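Re: [packing-list] What to put between glasses and small lids?

From: Dorota Wysocka
Date: 8th May

Hello all,

I am answering to Győző, and a little also to Baiba, who asked me the same thing privately.
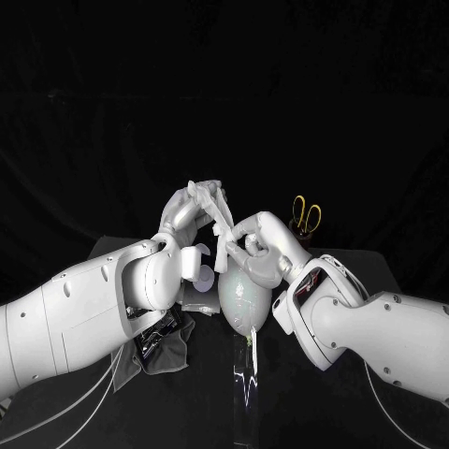 I have sent small household things by post for many years, and my opinion is that tissue is still the best first layer. Plastic alone I don't like for glass. It slides, and the pieces find each other in the corner of the box.

Győző Kelemen wrote:
> I have a set of 23 small glasses from my aunt and I must send them
> to my sister in June. I bought two packs of tissue, 400 sheets each,
> and one roll of the air bags. Do I crumple the tissue or fold it
> nicely? My first try was folded and it looked very good but I could
> hear the glasses touching. Also, do I need the air bags at all?

Crumple it. Folded tissue is flat and gives almost no cushion. Take one sheet by the top, let it hang, and twist it softly until you have a long loose strip. Wind this strip one time around the glass and push the end inside. If you twist it hard like a rope, it becomes stiff, so please be gentle.

Then the second sheet goes around everything, also crumpled first and opened again. For 23 glasses you have more than enough paper, even if you are generous.

The air bags I would keep for the outside, between the wrapped glasses and the walls of the box. Press each bag with your hand before you use it and throw away the weak ones. I had one order from Skellik where 4 bags were already soft when I opened the parcel. The ones from Kinby were better for me, but I used only one roll, so this is not a big test.

For lids and other flat round pieces I put a folded plastic sheet between each two, and I stand them on the edge — never lying in a pile. Heino wrote here last year that he lays a dark cloth on the table when he packs. I do this now too. Clear pieces are much easier to find on it, and they don't roll so fast.

One question from my side: does anybody know if the post office still accepts boxes closed with paper tape only? Tarcísio said yes, but he sends from another country.

Greetings,
Dorota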